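Home | Articles | Index | Recent changes | Log in

Print this article | E-mail this article

Equipment planning for hand-held gripper stations

Equipment planning for hand-held gripper stations covers the choosing, budgeting and buying of gear for a workplace where a person does everyday tasks with a gripper in each hand, and the motion is recorded to train a robot. It is a branch of automation budgeting. Overlaps with lab purchasing and with plain old furniture buying, more than people expect.

Overview

A station is one work spot. Usually a table, a pair of grippers, some way of tracking where the grippers are, a camera for the operator's view, a computer, and a lot of cable. Robot arms may come later or sit in another room. Many groups buy the station first since the arms have the longer lead time.

Three budgets get mixed up and should be kept apart: capital (frame, grippers, tracking, computer), consumables (cables, tape, task objects) and labor. Labor is the largest of them at most sites after the first few months. It's also the one most often left off the purchase request.

History of the practice

Early plans treated the station as an add-on to the robot order, a single line near the bottom. The Vumside planning sheet, first passed around in January as a spreadsheet, gave it a page of its own. Ynyr Gough wrote the sheet for a small Nnaji site that had ordered grippers and no tables. The sheet is still in use with changes. Later versions added a tab for task objects and a tab for spares, the second one after a site lost a week to one missing connector.

Gough's rule for the sheet was that every line needs an owner and a reorder point. Lines without both got deleted. This annoyed several people.

Main items

Grippers. Bought in pairs, left and right, plus one spare of each if the budget allows. Wired models cost less and don't need charging; battery models free up the arms but add chargers, docks and a swap schedule. Weight matters. An operator holds the thing for a full shift, so a sample should be tried for an hour before the order is placed, not five minutes at a desk. Jaw tips wear. Ask the seller if tips can be bought seperately.

Tracking. Either markers fixed on the gripper and cameras around the table, or sensing built into the gripper itself. Marker plates are a small cost each but they get knocked, and a bent one means re-calibration. Buy extras. Camera tracking also fixes where stands can go, which fixes the floor space, so this choice comes before the room is booked.

Frame and table. Aluminum extrusion is the common choice for frames, cut to length, easy to change later. Tables should be plain and solid. Height-adjustable ones are worth it where operators share a station.

Cables. Under-budgeted almost everywhere. Count each device, then power and data for each, then the run to the computer, then slack. A cable hanging off a moving wrist has a hard life. Strain relief, clips, sleeves and floor covers go on the same order.

Task objects. Boxes, lids, cups, cloth, tools. Cheap per piece, bought in quantity and in variants. Containers with hinges, latches and handles are popular because one object gives several tasks. Clear plastic is often asked for on purpose, being hard for cameras. Keep the packaging and the part number; the same box may be gone from the shelf next season.

Lighting. Skipped in first budgets, added in second ones.

Worked budget

The Mulier plan, as published in its third revision, is for a single station. Figures in dollars.

Marker plates and mounts: 402
Cables, clips, floor covers: 600
Task objects, first batch: 103
Jaw tips, spare set: 30

Grippers, tracking cameras and computer were quoted separately and are not in the public copy. The plan is mostly cited for the cable line, larger than the marker line and well above the objects line. Readers used to arm budgets tend to have these in the other order.

Order of purchase

Room and power first. Then tracking, then frame and table, grippers after that, objects last. Reason being that each step sets limits on the next one. Sites that bought objects first have ended up with containers too big for the jaws to hold or too tall for the cameras to see over.

Pindier, a leasing firm, offers whole stations on monthly terms. Leasing moves cost out of capital and puts repairs on the lessor. Against that, changes to the frame need permission, and a leased station that gets modified every week is a bad fit. Break-even depends on the term; the Vumside sheet has a tab for it, unfinished.

Common mistakes

- No spares for parts that cost almost nothing
- Floor space worked out from the table only, leaving out stands and cable runs
- Sharing one computer between two stations to save money
- Shipping and import duty missing
- No line for operator training, or for breaks
- Ordering right-hand grippers twice

Disposal and resale

Frames and tables resell well. Grippers less so, as fittings change between versions. Tracking cameras hold value if the calibration gear is kept with them. Worn task objects are normaly thrown out or recycled and should be written off in the year of purchase.

See also: Cable management; Lead time; Leasing; Task object; Teleoperation

Last edited 31 May 2025

Contact | Copyright and terms | Back to top 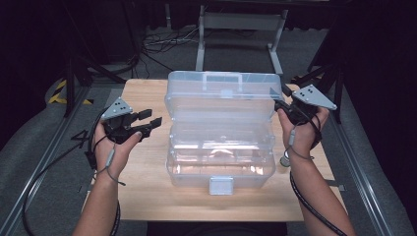 Two hand-held grippers with tracking plates at a clear plastic storage box, lid raised.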